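Search this site
Type and press enter

Rornix Owners' Questions
4 minute read

I'm Saodah Yusof and I've run a Rornix estate since I passed my test, so people write to me a lot. These are the questions I get most.

Is it a good first classic?

I think so! The boot is enormous, the steering is light once you're rolling and most jobs can be done on the drive with ordinary spanners. It's slow, mind you. Mine takes the hill out of Prondbridge in second gear with a queue behind me.

Which gearbox should I look for?

The 5-speed, if you can find one. The four-speed is tougher but it's noisy on the motorway, and I gave up on mine after one very long April trip to the coast (my ears rang all evening).

Where does the rust start?

Rear arches first, then the bottoms of the doors, then the battery tray. Lift the boot carpet too and poke about by the lamps.

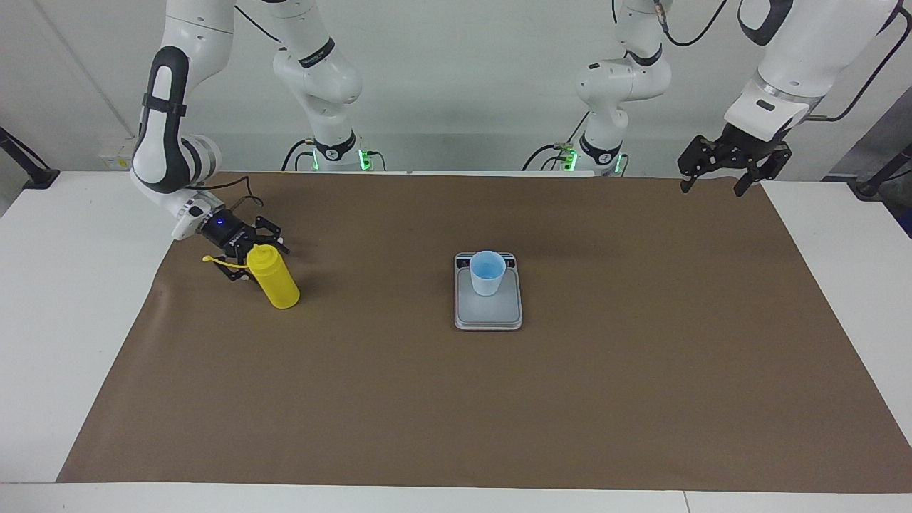
Can I still get parts?

Service bits are easy. Trim is a pain – I waited 11 months for a door seal. Teoh do good bushes and brake hoses, and Jianhua Zhong at Ranent breaks the odd car and will post the smaller pieces if you ask nicely.

How many miles is too many?

Mine is on 174,000 and still on its original engine. I'd take a high-mileage car with a fat folder of receipts over a low one that's sat in a barn.

Does it need special oil?

No, ordinary 20W-50 does me fine. I change it twice a year and check the level when I fill up.

Contact Saodah | © Rornix Owners' Questions | Back to top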